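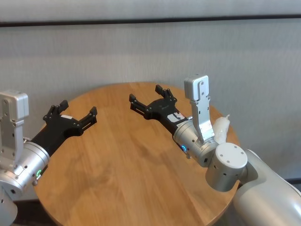

*Foto: Lehrsammlung Robotik, Hochschule Anham. Verwendung nur zu Unterrichtszwecken.*

# Lernende Systeme in der Handhabungstechnik

## Begleitblatt zu Einheit 3: Erhebung von Demonstrationsdaten

Stand: 12. April 2019

### 1. Gegenstand der Einheit

Das Nachahmungslernen leitet eine Steuerungsvorschrift aus aufgezeichneten Beispielen ab. Eine Demonstration besteht aus einer zeitlich geordneten Folge von Beobachtungen und den zugehörigen Stellbefehlen. Behandelt wird im Folgenden ausschließlich die Erhebung durch Fernführung an einem zweiarmigen Aufbau. Die kinästhetische Führung, bei der die Arme von Hand bewegt werden, ist Gegenstand der Einheit im Mai.

### 2. Begriffe

- **Episode:** eine einzelne Aufzeichnung von der Ausgangsstellung bis zum Abbruch oder Abschluss der Aufgabe.
- **Ausgangsstellung:** Gelenkkonfiguration beider Arme zu Beginn der Episode. Im Praktikum stehen beide Greifer offen und leer über der Tischfläche und sind einander zugewandt.
- **Beobachtung:** Kamerabild, Gelenkwinkel und Öffnungsweite der Greifer zum selben Zeitpunkt.
- **Aktion:** der vom Bediener vorgegebene Sollwert. Er ist vom gemessenen Istwert zu unterscheiden und getrennt zu speichern.

### 3. Blickfeld und Verdeckung

Die Kopfkamera erfasst den Arbeitsraum von oben und hinten. Handgelenke und Halterungen liegen dabei häufig zwischen Kamera und Gegenstand. In der Aufnahme am Beginn dieses Blattes ist ein kleines, weißliches Objekt neben der hohen Halterung des rechten Arms nur zum Teil zu erkennen. Ein Modell, das allein auf dieses Bild zugreift, erhält über Form und Lage des Objekts unvollständige Angaben.

Für die Auswertung ist zu klären, ob die fehlende Information aus früheren Zeitschritten oder aus einer weiteren Ansicht gewonnen werden kann. Auch Schatten der Greifer und Spiegelungen auf der Holzfläche gehen in die Daten ein. Sie sind nicht zu retuschieren.

### 4. Durchführung im Praktikum

Die Gruppen arbeiten mit der Aufzeichnungssoftware Prellero. Jede Gruppe erhebt 40 Episoden zu einer Aufgabe. Die Aufgabenblätter liegen im Kursverzeichnis unter »Brekke«.

1. Beide Arme in die Ausgangsstellung fahren und den Referenzwert der Greifer prüfen.
2. Gegenstand nach Lageplan ablegen. Die Lage wird zwischen den Episoden variiert.
3. Aufzeichnung starten, erst danach die Fernführung freigeben.
4. Aufgabe ohne Unterbrechung ausführen. Korrekturbewegungen sind zulässig und bleiben Teil der Episode.
5. Fernführung sperren, Aufzeichnung beenden, Ergebnis im Protokoll vermerken.

Misslungene Episoden werden gekennzeichnet und aufbewahrt. Ein Löschen vor Ort ist nicht gestattet. Beim Wechsel des Bedieners ist das Kürzel im Protokoll zu ändern, da sich Bewegungsstil und Tempo im Datensatz niederschlagen.

### 5. Umfang und Aufteilung

Der Referenzdatensatz Semodau umfasst 108 Episoden. Davon dienen 100 dem Training, die übrigen der Validierung. Die Aufteilung erfolgt stets nach ganzen Episoden. Werden einzelne Bilder zufällig verteilt, so gelangen nahezu identische Nachbarbilder in beide Teilmengen, und der Validierungsfehler fällt zu niedrig aus.

Mit der Zahl der Episoden wächst die Abdeckung des Zustandsraums nur dann, wenn sich die Anfangsbedingungen unterscheiden. Weicht das gelernte System zur Laufzeit von den gezeigten Bahnen ab, gerät es in Zustände ohne Beispiel, und die Fehler können sich aufsummieren (Kovariatenverschiebung, vgl. Skript, Kap. 3).

### 6. Aufgaben zur Nachbereitung

a) Bestimmen Sie für fünf eigene Episoden den zeitlichen Versatz zwischen Sollwert und Istwert des linken Greifers.

b) Stellen Sie die Anfangslagen des Gegenstands in der Tischebene dar und benennen Sie schwach belegte Bereiche.

c) Suchen Sie eine Episode, in der der Gegenstand für die Kopfkamera durch einen Arm verdeckt wird. Erläutern Sie, welche Folgen dies für ein Modell ohne Gedächtnis hat.

Die Ausarbeitung ist je Gruppe als eine Datei im Kursverzeichnis abzulegen. Rohdaten verbleiben auf dem Laborrechner.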